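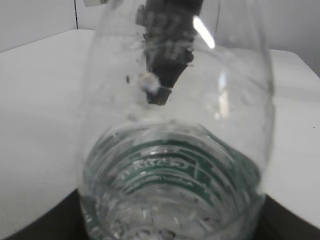 Clear plastic, up close. Green band, white lettering.

2022-05-11

Quick one, budget is due and I'm still typing. Planning the next bottle cell. Two arms again, same as now. Cikus sent their quote for fingers in January and I sat on it, my fault, so now it's a scramble.

What I want on the list: 4 sets of fingers, not two. They wear. Spare cables. A decent wrist camera, becuase clear plastic is miserable to look at – glare all over the place, you see right through to whatever is behind it. Meireles has a nicer one with a polarizer but the lead time is 39 days. Hmm. Probably still getting it.

Table stays white. Went back and forth on that, a dark top might help with see-through stuff. Cheap to try later.

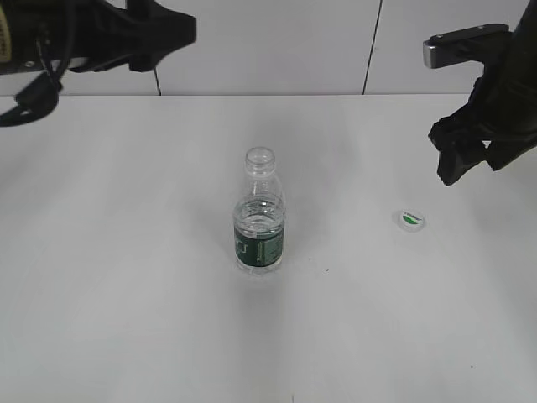
Do you need two arms for small bottles?
For caps, I'd say so – one holds, the other twists, and a clamp only fits the one bottle size you bought it for.

Anyway. Drondham wants 5 percent down for the service plan, fine. Haven't decided on the second year. Training hours I cut to 7, will regret that probaly. Shipping I always forget so its in there twice now, need to fix that before I send the thing.

Still open: who pays for the bottles. Small line but it adds up. More when the numbers come back.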